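When a Robot Arm Is Wrong About Where It Is

Josine is a robot with two arms. It works in the test room at Nurker, where it lifts, holds and moves parts. In August, its left arm stopped in the middle of a job and would not start again. This article explains the stop, the fault behind it, and how the fault was found.

How an arm knows where its hand is

You can close your eyes and touch your nose. Your body keeps track of how far each joint is bent. A robot arm has to do the same, and it uses a part called an encoder.

An encoder is a small sensor inside a joint. It measures the angle of the joint, which means how far the joint has turned. A computer takes the angle of every joint and the length of every piece of the arm. From these it works out where the hand must be.

The computer does not check this answer by looking. If one angle is wrong, the answer is wrong too, and the computer carries on as if it were right.

A small error at a joint also gets bigger along the arm. Hold a ruler at one end and turn your wrist a tiny amount. The end near your hand hardly moves. The far end moves much more. An error near the shoulder acts like this on the hand.

What happened

Josine was told to pull its left hand back from under the front lip of a table and then raise it. A lip is an edge that sticks out. The path had been planned so that the hand would be clear of the lip before it started to go up.

The hand was 10 millimeters farther forward than the computer believed. It started to rise and pushed against the underside of the lip. The table did not move, so the arm could not go any higher.

The motors began to push harder. The computer compares the force each motor should need with the force it is using. When the two numbers are too far apart, the computer orders a protective stop. The motors stop driving the arm, brakes hold the joints still, and a message goes to the person in charge. Josine did all of this. The table had a small scratch. The hand had none.
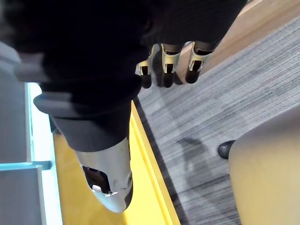
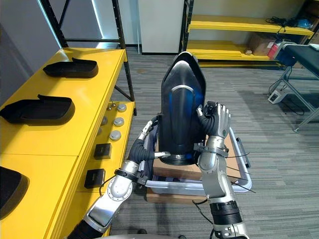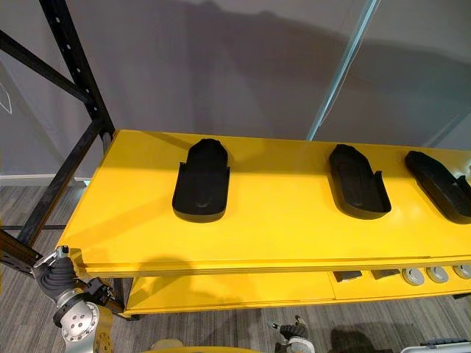

Issue 4, page 10

The pictures show three kinds of place where position matters. In the first, the fingertips are just above the carpet. In the second, two hands hold opposite sides of a black shell. If one hand were in the wrong place, it could press too hard or let the shell tip. In the third, the hand on the left is just beneath the front lip of the yellow table. There is very little space between a hand and a table edge in a position like that.

Looking for the cause

Waltraud Mayrhofer looks after the robots in the test room. Her first job was to make the area safe. She pressed the emergency stop button, which cuts the power to the motors. A protective stop is ordered by a computer, and a computer can also end it. The emergency stop stays on until a person resets it by hand.

She then read the log. A log is a list the robot keeps of its own measurements. This one held 1,001 lines for the last part of the job. Every line said that the arm was following its path correctly. The log was no help in finding the error, as it was made with the same encoders that the arm used to move.

The engineer Rostislav Bednárik tested the arm a different way. He moved the left hand until it touched a metal peg whose position had been measured with a separate tool. He wrote down where the computer said the hand was. The two positions did not agree. He repeated the test with the right hand, and they did agree. The fault was in the left arm only.

Next he checked the joints one at a time. In the shoulder, he found a loose screw on the ring that holds the encoder in place. The ring had slipped. The joint was turning properly and the encoder was measuring properly, but the measurement started from the wrong zero.

You can see the same fault on a kitchen scale. Put a bowl on the scale, set it to zero, and take the bowl away. Everything you weigh afterward comes out too light. The scale is working, but its zero is in the wrong place.

The repair

The screw was replaced and tightened to a set force. The arm was then calibrated. To calibrate something is to compare its measurements with known ones and correct the difference. After that, the left hand touched the peg again, and the positions matched.

Two rules were changed as well.

Peg test. Both hands now touch the peg before the first job of the day. If either one fails, the robot will not start.

More space. A planned path must now leave a wider gap between a hand and any table edge.

Keeping people safe

Josine's arms are strong enough to hurt someone. Nobody may stand within reach of them while the motors are on. A protective stop needs a moment to work, and in that moment the arm is still pushing. If you ever visit a room with a robot in it, stay behind the line on the floor, even if the robot is standing still. It may be waiting for its next instruction.

Words to know

Calibrate: to correct a measuring tool by comparing it with something already known.

Encoder: a sensor that measures how far a joint has turned.

Log: a list of measurements or events, kept in order.

Protective stop: a stop ordered by the robot's own computer when something is not as expected.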